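Counting the Grasps

Aug 22, 2021

The record for grasp 942 at Dorkent runs to a single line in the log. It gives a start time, a stop time, the operator's initials and the word "drop." Margaux Barbier, who heads the data group, keeps it in the training set along with the clean ones. A system that has only seen good grasps has no basis for telling when one is going wrong, and her first model, trained on successes alone, would close its fingers on air and carry the air to the bin.

Dorkent has been collecting demonstrations for a humanoid platform since November. The current set, known in the building as Mallex, holds 1961 episodes. Of those, 1630 have passed review and are used for training. The rest are held back for timing faults, missing joint data or labels that two reviewers could not agree on.

An episode is short. An operator wearing a tracked glove stands behind the robot and moves a hand; the robot's hand follows. Joint angles, motor current and the view from the wrist are written to disk against a shared clock. The operator starts each one with the fingers open and the arm still, holds for a moment, then reaches. The hold looks like wasted time, and new operators tend to skip it. It is used to line up the streams. If the glove data and the video disagree by more than a small margin during the hold, the episode is thrown out before anyone looks at it.
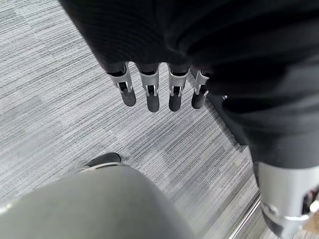
Fabrice Le Goff wrote the alignment check after a batch from the first month proved useless. The glove had been sending its readings through a buffer that filled slowly during the session, so that the delay grew from one episode to the next. Early episodes were fine. Late ones showed the hand closing well after the command. "The model learned to wait," he says. "It did that very well."

The wrist view has its own problems. It sees the fingers at all times, but it also sees whatever is below them, and the floor is often the largest thing in view. Le Goff's group found that a policy trained in one room lost much of its skill in another with different flooring. The fix was dull: more rooms, more surfaces, and the same tasks repeated in each. Color shifts and random crops applied in software helped a little. New places helped more.

Labeling is done by Morag Hepburn and Lucienne Jacquet, working separately. Each episode is split into phases - open, reach, contact, lift, place - and each boundary is set by hand. Contact is the hard one. From the wrist, a soft fingertip can appear to touch an object several frames before the motor current rises. Hepburn marks contact from the current. Jacquet used to mark it from the video, and for several weeks the two sets of labels differed by a steady offset. The written rule now says current first, video only when the current trace is missing.

Operators are a source of variation too. Some approach from the side, some from above, and one group of 4 trained together all rotate the wrist before they reach. Barbier does not correct for this within a task, but she limits how many episodes any one person may add to it. Without the limit, the policy takes on the habits of whoever had the most free time.

The next set will record force at the fingertips, using pads supplied by Stunolel. Gwenaël Besnard, who is planning the work, expects the existing episodes to be kept for pretraining and the new ones used for fine adjustment. The pads drift as they warm up, and a zero reading will be taken during the hold at the start of each episode. The hold will be made longer to allow for it.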